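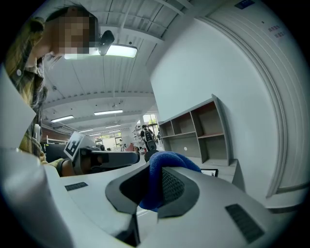 Is the Gratitz jaw really a giant?

Another month, another "biggest ever" marine reptile. The new claim rests on 19 centimeters of lower jaw from the Gratitz clay pit, which Zakhar Panasiuk's team has scaled up into an animal longer than a city bus. I have my doubts. The scaling assumes the jaw grew in step with the rest of the body, and in short-necked plesiosaurs it often didn't. Big heads are what they were known for.
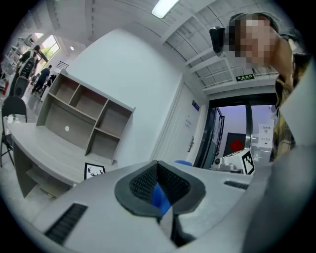

The tooth spacing bothers me too. Gladys Kioko measured 199 sockets in museum jaws a few years back and found that spacing varied so much between left and right sides of the same animal that she gave up using it to guess size. The Gratitz paper cites her once, in a footnote, and then uses it anyway.

Maybe there's a giant down there. The team goes back to the pit in October, and a single neck bone would do more to persuade me than another life-size silhouette next to a diver.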